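社区互助站 > 体育 > 业余篮球 > 赛事规则与报名

问题:夏季联赛中途更换球队,原有出场记录是否计入季后赛资格?

发布日期:2025年4月1日
状态:已有回答

各位管理员、各位会员:

本人所在球队为Barros队,拟参加今年的Stuker夏季业余篮球联赛。去年章程规定,球员须在常规赛中出场不少于2场,方可进入季后赛名单。今年的报名须知保留了这一条,但对赛季中途转队的球员未作说明。

现有以下情形需要请教。我队一名后卫因工作调动,可能在常规赛进行到一半时转入Fudgate队。届时他在我队的出场记录是否随人转移,还是须在新球队重新累计?另外,转队以后,我队空出的名额能否补报新人?报名表上每队名额上限为11人,我队已报满。

另附带询问:转队申请是否必须由两队领队共同签署,以及在线提交的扫描件是否有效。报名须知第三节只写“按规定办理”,未指明是哪一份规定。

以上问题涉及赛前名单的确定,敬请熟悉章程者予以答复。

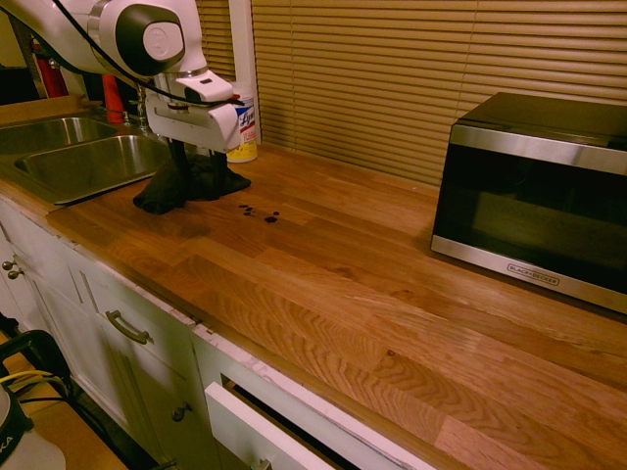

台面与消毒湿巾

回答一(已采纳)

就所提问题,依据现行联赛章程及附则,答复如下。

一、关于出场记录。章程所称“出场”,系指球员代表某一注册球队登场比赛,并由记录台在正式记录表上登记。仅列入名单而未登场者,不计出场。附则中另有规定:球员转队后,其个人技术统计(得分、篮板、犯规等)连续计算,季后赛资格所需场次则以现属球队为准。因此,该球员转入Fudgate队后,须在新球队重新达到规定场次。

二、关于停赛处罚。提问中没有涉及此点,但转队时常有遗漏。未执行完毕的停赛随球员本人转移,由新球队继续执行。技术犯规累计同样不清零。

三、关于名额补报。原球队可以补报,但须满足两个条件:转队申请已获书面批准;补报时间早于名单锁定日。名单锁定以后,即使有球员离队,空缺也不再递补。

四、关于签署。转出、转入两队领队均须签字,球员本人亦须签字。扫描件可用于先行受理,原件应于下一比赛日赛前交至记录台。逾期未交的,该球员当日不得登场。

五、季后赛开始后,任何转队申请均不予受理。往年季后赛在9月进行,今年的具体日期以联赛公告为准。

建议贵队在提交申请前,先向联赛办公室索取最新一版附则。各赛区张贴的版本更新进度不一,Trotutine体育馆公告栏上的文本即为上一赛季旧版,其中转队一节与现行规定有出入。

回答二

应该可以带过去吧。我们队以前有人换过队,最后照样打了季后赛,没有人提出异议。不过那是室外三人赛,章程是否相同不清楚。建议直接发邮件询问。 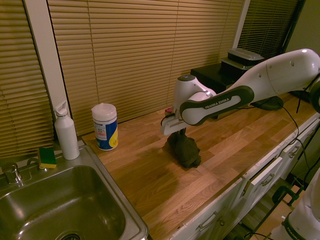 Fudgate队领队 回复 回答二:三人赛与五人制联赛适用的章程不同,此处不宜参照。我队上赛季接收过一名转队球员,当时即按新球队重新计算场次。该球员因伤只登场一次,未能进入季后赛名单。我队曾提出书面申诉,联赛办公室予以驳回,理由与回答一第一条所述一致。另,申诉须缴纳保证金70元,驳回后不予退还,请各队提交前慎重考虑。

回答三

补充一点程序方面的意见。

转队申请的受理期限为10个工作日,自材料齐全之日起算。若在常规赛中段提交,获批时余下的场次可能已经不多,球员能否在新球队打满规定场次,应当事先对照赛程核算。两队赛程中如有轮空,也应一并计入考虑。

等待批复期间,该球员仍属原球队,可以代表原球队出场,但不得代表新球队参加任何计分比赛。违反者,该场比赛按弃权论处。

关于季后赛资格,回答一第一条的解释与本人所见附则文本相同,不再重复。

提问者追加说明

已阅,感谢各位答复。我队将先取得现行附则,再与Fudgate队商定提交申请的时间。另有一事尚未明确:球员若在转队后又因故申请返回原球队,先前在原球队的出场场次能否恢复?附则中如有相应条款,烦请注明条号。

本问题仍可继续回答。回复前请阅读本版发帖规范,引用章程时请注明版本年份。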